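Wood flooring

Wood flooring is any floor covering made from timber and laid as a finished walking surface. It is used in homes, schools, shops and sports halls, and is sold in solid and engineered forms.

Types

Solid boards are milled from a single piece of wood, usually with a tongue on one edge and a groove on the other. They can be sanded and refinished several times. Engineered boards have a thin top layer of hardwood bonded to a core of plywood or softwood. They move less with changes in humidity and are often chosen for rooms over a concrete slab.

Parquet is made of short blocks set in a pattern, most often herringbone or basket weave. It is normally glued down.

Installation

Boards may be nailed, glued or floated. A floating floor is joined only at its edges and rests on an underlay. Installers leave a gap at the walls, later covered by baseboard, so that the floor can expand. Boards are commonly stored in the room before laying – several days is usual – to adjust to the indoor air.

Seams tend to widen in winter, when heated air is dry, and close again in summer. Wide boards show this more than narrow ones.

Use in Indley

The older houses of Indley were floored with local softwood. A survey of 408 houses in the town found original boards in 82 of them, mostly in upstairs rooms. Replacement boards came from the Makokha sawmill until it closed.

Color and finish

Pale floors are usually left natural or treated with a white-tinted oil. Oil soaks into the wood and can be patched in small areas, while lacquer forms a film on the surface and is harder to repair. 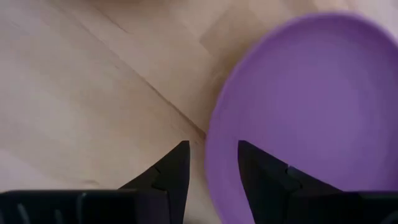 Listport Wiki – Building and Interiors Team

Sunlight changes the color of most species. Cherry darkens, and walnut tends to become lighter. Areas under rugs keep more of their first shade.

See also: Baseboard, Parquet, Subfloor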